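»Erst das Tuch, dann das Geld«

Wer Latifa Younis nach ihrem Etat fragt, bekommt zunächst einen Tee und dann eine lange Antwort. Sie plant bei Palley die Anschaffungen, von der Faltmaschine bis zum Bürostuhl, und seit Januar gehört auch ein Arbeitsplatz mit zwei Roboterarmen dazu, an dem das Unternehmen den Umgang mit Tüchern und Servietten erprobt. Palley vermietet Tischwäsche an Gasthäuser und Hotels, und gefaltet wird dort immer noch viel von Hand.

»Ich habe am Anfang gedacht, ich kaufe einen Roboter, so wie man eben eine Mangel kauft«, erzählt sie und lacht. »Man holt Angebote ein, vergleicht, unterschreibt. Und dann saß ich mit Said Berrada zusammen, der bei uns die Technik macht, und er schob mir eine Liste herüber, auf der der Roboter nur die oberste Zeile war – darunter kamen Gestell, Halterungen, Kabel, Netzteile, Ersatzfinger, Klemmen und so weiter und so weiter!«

Diese Liste haben die beiden über mehrere Wochen hinweg auseinandergenommen, Posten für Posten, meistens am späten Nachmittag, wenn es in der Halle ruhiger wurde. Ein Angebot von Marunthorpe für eine fertige Zelle lag zu diesem Zeitpunkt schon auf dem Tisch. Es war sauber gerechnet, sagt Younis, und die Leute seien ausgesprochen freundlich gewesen, aber die Zelle hätte einen Umbau der Halle verlangt, und den wollte sie vor einem ersten Versuch nicht beantragen.

Also wurde es die kleinere Lösung, mit Armen, die Urkside geliefert hat, und einem Gestell, das Berrada selbst geplant hat. »Wir haben sie oben aufgehängt, damit der Tisch frei bleibt für die Wäsche«, sagt er. Über die Greifer könnte er vermutlich einen ganzen Abend lang reden. Die Fingerhalterungen kommen aus dem 3D-Drucker, und gerade dort würde er keinem Betrieb raten, am Vorrat zu sparen. »Für Kleinteile haben wir 2000 Euro angesetzt. Das klang für Latifa erst einmal nach viel. Inzwischen fragt sie mich von sich aus, ob es noch reicht.« 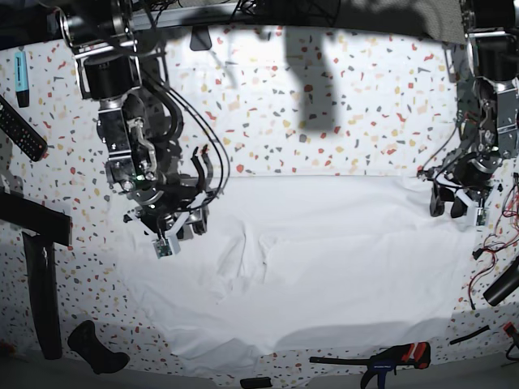

Lesezeit: 2 Minuten

Geübt wird mit einem einfachen weißen Tuch, und auch das hat mit der Planung zu tun. Younis möchte wissen, wie die Greifer mit weichen Falten und einer zusammengeschobenen Stelle zurechtkommen, bevor sie über einen zweiten Arbeitsplatz verhandelt. »Ein glattes Tuch liegt bei uns ja nie irgendwo herum«, sagt sie. »Wenn ich der Geschäftsführung etwas vorlege, dann bitte mit Wäsche, wie sie wirklich ankommt.«

Was sie heute anders machen würde? Da muss sie nicht lange überlegen: die Arbeitszeit von Anfang an mitrechnen. Im ersten Entwurf stand sie überhaupt nicht, im zweiten dann mit 46 Stunden für Aufbau und Einrichtung, und Berrada brummt dazu, dass ihm ein paar mehr lieb gewesen wären. Außerdem hätte sie die Wartung gern gleich mit Belhaj verhandelt, als der Vertrag für die Waschstraße ohnehin offen war.

Über die nächste Ausbaustufe wird im Herbst gesprochen. Die Angebote dafür sammelt Younis schon jetzt, in einem grünen Ordner, den sie uns zum Abschied noch schnell zeigt.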